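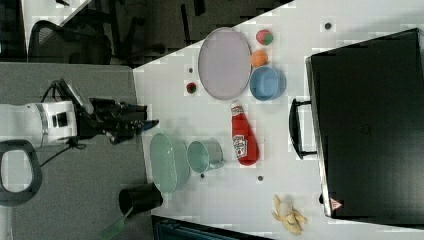 Our project began with a question that sounded too small for a whole term: when people sit down at a table that somebody else has set, what do they reach past, and what do they have to move? We had all grown up in homes where the ketchup lived in the middle of the table and everything else found its place around it, so we built our study on that. For the Onville layout we kept to a plain white top, so that colors would be easy to tell apart in our notes, and put the red bottle on its side in the center, with the lavender tray, the light blue bowl, the green basket and the peeled banana spread out around it. The bottle is red and white and by far the loudest thing on the table, and we wanted to know whether being loud also made it feel like it was in the way.

We named our layouts so that we wouldn't mix them up (Onville and Sokol, after two rooms in our building), and we asked classmates to look at each one and tell us where they would put their own plate. After that we asked them to tidy the table in whatever way felt right to them. We had 6 sessions in all and wrote down every move, which came to 1,361 lines once we had typed everything up. We had guessed 400, so you can imagine the long evenings! Our spreadsheet was called Plenari, for reasons that made us laugh in the first week and that none of us can quite bring back now.

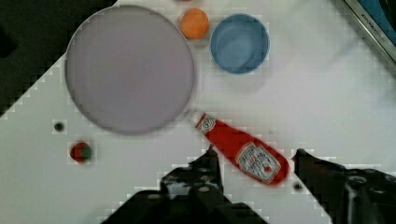

The most common first move was to do something about the bottle. Some people stood it up and left it where it was, but many more wanted it near a dish, or on one, and a fair number said they were "just getting it out of the middle." The fruit was a different story. Most people treated the small round pieces as a group, and if they picked up one they nearly always went back for the next one. The cup and the bowl were moved late, and usually only a little.

We should say something about the tray too, as it caused us more arguments than anything else. To half of our group it was clearly a serving piece and belonged in the center. To the other half it was a place to gather loose things before carrying them away. Our classmates split in much the same way, and in the end we stopped trying to settle it and wrote down both uses in separate columns, which we wish we had done from the start.

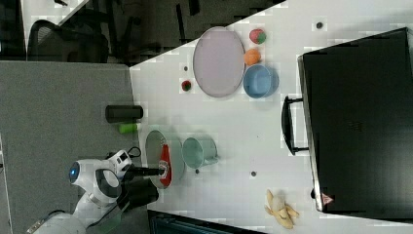 There are 2 things we would change. Our categories were too broad, so that "moved aside" covered a gentle nudge as well as a trip to the far corner, and we had to go back through our notes to pull them apart. We also never asked people whether they were left-handed, and by the fourth session we were all wishing we had. The next group to use the Stedumia worksheet will find a line for it at the top, right under the layout name.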